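Section 4: Connecting the Grarkari to your laptop

I like to do this part with the speakers off, and I'd ask you to do the same. My first try gave me a loud pop I still remember!

1. Plug the Grarkari into a USB port on the laptop itself. Hubs drop notes on me all the time.
2. Open Wirnudum and go to Settings, then Audio.
3. Pick Grarkari as both input and output.
4. Set the buffer to 58 and play a few pads.
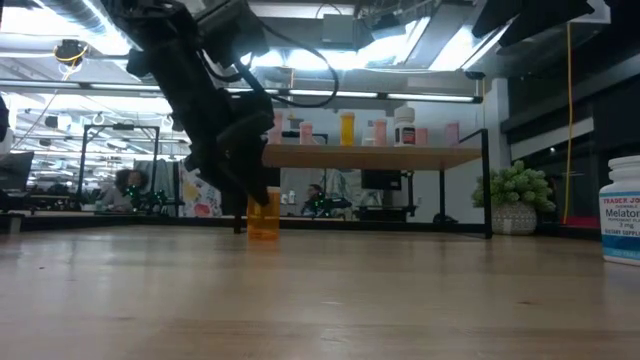 5. If you hear crackling, raise the buffer a little at a time – I've gone up to 2000 on my old machine, though the pads feel pretty sluggish by then.
6. Turn on your speakers and bring the main knob up slowly.

Note: Wirnudum sometimes forgets the output after an update. Just repeat step 3 (Marthinus Mofokeng at Itport showed me that one, thanks!).

Caution: Don't unplug the Grarkari while a set is recording. I lost 40 minutes of a mix that way.

Once the pads light up green you're ready for Section 5, where we map the faders.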